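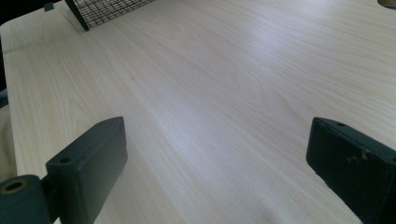 Orçamento participativo: alguém percebeu como vão ser contados os votos?

Fórum da freguesia > Política local

tília_velha
Boa noite a todos. Estive a ler o regulamento novo do orçamento participativo de Skavedgate e fiquei com mais dúvidas do que tinha antes (e olhem que já tinha bastantes!). Diz que cada morador pode votar em até 3 propostas, mas depois, no artigo do desempate, fala de "voto principal". Qual é o principal? O primeiro que se escolhe? No formulário não vejo onde se marca isso.

marques_do_largo
É o primeiro da lista, sim. Perguntei na junta em setembro e foi o que me disseram ao balcão. Por escrito, nada.

rodinhas77
Pois eu acho o regulamento uma vergonha. No ano passado a proposta do parque infantil do bairro Priditz teve 2.502 votos e mesmo assim ficou à espera, enquanto a iluminação da rua Bavis avançou logo. Depois queixam-se de que as pessoas não participam.

Onyekachi Omoregie
rodinhas77, estive na assembleia e não foi bem assim. O parque ganhou, só que o terreno ainda estava em nome de dois proprietários e a câmara não podia abrir concurso. A rua Bavis já era pública, por isso andou mais depressa. Também me irritou a demora, mas convém contar a história toda.

rodinhas77
E não sabiam do terreno antes de pôr a proposta a votos? Deixam as pessoas fazer campanha, bater às portas, e no fim lembram-se dos proprietários. Desculpa, não me convence.

Onyekachi Omoregie
Aí dou-te razão. A análise técnica devia vir antes da votação e foi isso mesmo que pedi quando me deram a palavra. Ficou em ata, ponto 2.

tília_velha
Voltando à minha pergunta (que já ia fugindo, eheh): se o principal é o primeiro, quem vota em papel preenche por ordem? A minha mãe não usa computador e não quero que o voto dela conte mal.

marques_do_largo
Em papel há linhas numeradas, ela que ponha em cima a que mais quer. E que assine! No ano passado anularam 153 boletins por falta de assinatura.

pardal_sul
Sou contra o papel, digo já. Demora imenso a contar e dá sempre confusão. Com o cartão de cidadão ficava tudo resolvido numa tarde.

tília_velha
Resolvido para ti, pardal! Na rua Reisinger metade dos vizinhos tem mais de oitenta anos. Vais lá tu ensinar-lhes a mexer na aplicação?

pardal_sul
Até ia, se me oferecessem café. Mas está bem, que fiquem os dois sistemas, desde que o boletim venha com letra maior.

Onyekachi Omoregie
A letra maior também a pedi. Amanhã passo na junta ao fim da manhã e pergunto pelo tal voto principal, a ver se me dão a resposta por escrito. Depois ponho aqui.

tília_velha
Obrigada! Fico à espera antes de preencher o da minha mãe.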